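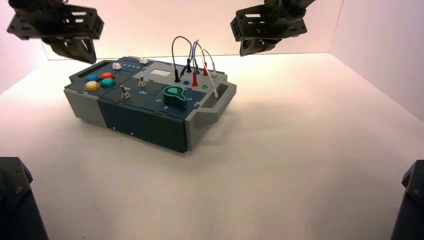
태스크 보드, 흰 작업대 위. 왼쪽에 2×2 버튼 블록.

보낸 날짜: 7월 6일
받는 곳: Neniveo 보드 제작 메일링 리스트
제목: Re: 상판 배치와 패치 케이블 길이

> 2차 보드 도면을 보고 있습니다. 질문이 있습니다.
> (1) 버튼 네 개의 색 순서를 고정해야 합니까? 도면에는 위치만 있고 색 지정이 없습니다.
> (2) 슬라이더 노브를 뒤쪽 가장자리에 둔 상태로 확정입니까? Badov 쪽 초안에는 앞쪽에 있었습니다.
> (3) 바나나 플러그 케이블은 몇 cm로 주문합니까? 부품표에는 30과 254가 둘 다 적혀 있는데 단위가 없습니다.
> (4) 전면 패널 나사는 접시머리로 바꿔도 됩니까?

순서대로 답합니다.

(1) 고정합니다. 버튼 블록은 손잡이 홈이 있는 왼쪽 끝에 붙이고, 색은 파랑, 빨강, 노랑, 청록 네 가지만 씁니다. 뒷줄이 파랑과 빨강, 앞줄이 노랑과 청록입니다. 배선 하네스 커넥터가 전부 같은 모양이라 조립할 때 바뀌기 쉽습니다. 하네스 쪽에도 같은 색 수축튜브를 씌워 주십시오. 도면 주석에는 제가 반영하겠습니다.

(2) 뒤쪽으로 확정입니다. 앞쪽 안은 버튼을 누르는 손이 노브를 건드린다는 지적이 있어서 폐기했습니다. 노브는 흰색 그대로 갑니다. Badov 초안은 저장소에서 old 폴더로 옮겨 두었으니 참조하지 마십시오.

(3) 30이 케이블 길이(cm)입니다. 254는 잭 간격 2.54를 옮겨 적다가 소수점이 빠진 값인데, 이 간격 자체도 신호 헤더용이고 바나나 잭에는 해당하지 않습니다. 부품표의 해당 행은 삭제합니다. 케이블은 Salcedo 견적으로 주문하고, 피복은 실리콘으로 지정해 주십시오. PVC는 감아서 보관하면 꺾인 자국이 남습니다.
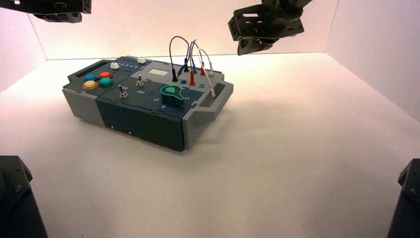

길이를 더 줄이자는 의견도 있었지만 반대합니다. 떨어진 잭끼리 연결하려면 여유가 있어야 하고, 짧은 케이블은 플러그를 옆으로 당겨서 잭 접점이 빨리 헐거워집니다. 대신 케이블이 위로 고리를 만들며 서기 때문에 보드를 쌓아 운반할 수 없습니다. 운반할 때는 케이블을 모두 뽑아서 따로 포장합니다. 색은 검정, 청회색, 빨강을 유지합니다.

회전 노브에 대해서도 적어 둡니다. 녹색 포인터형을 그대로 쓰고, 주위 숫자는 흰색 인쇄입니다. 어두운 패널에 회색으로 인쇄한 시편은 조명이 약한 곳에서 읽기 어려웠습니다. 토글 스위치 옆의 "On" 표기도 같은 흰색으로 맞춥니다. 글자 높이는 2mm 이상으로 하고, 그보다 작으면 인쇄 업체에서 획이 뭉갭니다. 슬라이더 옆의 작은 숫자도 이 기준으로 다시 확인해 주십시오.

(4) 안 됩니다. 전면 패널 두께가 3mm라서 접시 자리를 파면 남는 살이 부족합니다. 현재 나사를 유지하고 조임 토크만 낮춥니다. 표시창 쪽 밝은 회색 패널도 마찬가지입니다.

남은 문제는 패널 맞물림부의 공차입니다. 밝은 회색 끝단과 짙은 청회색 중앙부를 서로 다른 필라멘트로 뽑으면 수축률이 달라서 같은 도면으로도 틈이 다르게 나옵니다. 1차분에서는 회색 쪽을 줄로 다듬어 맞췄는데, 수량이 늘면 이 방법은 쓸 수 없습니다. Nirneo 쪽에서 시험편을 출력해 측정값을 올려 주시면 그 값으로 도면의 간극을 수정하겠습니다. 2차분 출력은 10월로 잡혀 있으니 그 전에만 받으면 됩니다.

수정한 부품표는 저장소의 같은 위치에 덮어썼습니다. 이전 버전을 내려받은 분은 다시 받으십시오.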